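6/9/26

I've been working through my old Tistico singles again, mostly in the evenings after work. For anyone who came in late, they were a five-piece girl group who got their start on a Saturday talent show, and the one I followed was Negin Nazari. She came second in the final, lost by 200 phone votes, and was signed anyway.

The first single, Trunusora, is better than I remembered. The verses are thin but the chorus holds up, and Negin gets the whole middle section to herself. It reached the shops in a cardboard sleeve and I paid full price for mine. The second one I only have on a compilation.

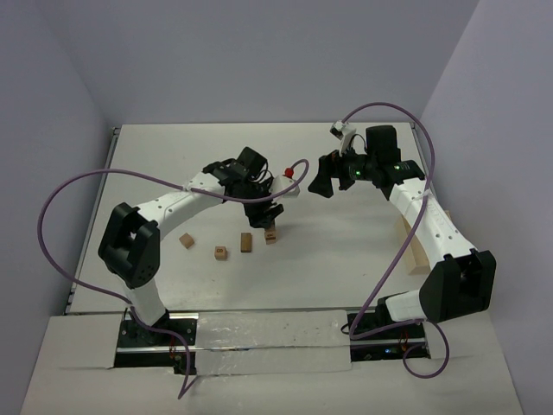 After the group split she did two years of late-night radio in Drundport. I have 14 of those shows on tape and they are mostly chat, with long gaps where the records should be. Her co-host was Hagos Woldegiorgis, who had been a child actor and was much funnier than her. He talked over the weather. I think she learned a lot from him, and you can hear it in her later work on the quiz programmes.

Then came Kahsay, the solo album. The label pressed 700 copies of the first run, each with a number on the back. Mine is 520. It's a quiet record – mostly piano, a bit of strings – and the fans who wanted dance songs didn't take to it. I didn't either at the time. I played it twice in August and liked side two a great deal.

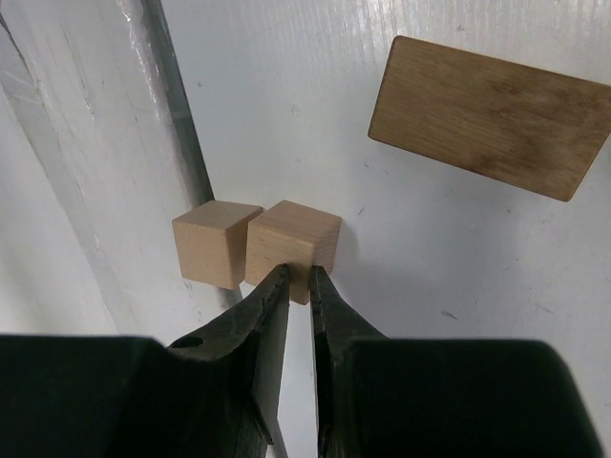
*Gripper fingers at the lower front edge of a pale wooden cube.*

I still need the fan club single, which had a different B-side and was only sent out by post. One came up for sale last month with a torn sleeve and I let it go, then regretted it. If you have a spare, or even a clean recording of the B-side, please leave a comment. I'll swap two of the radio tapes for it.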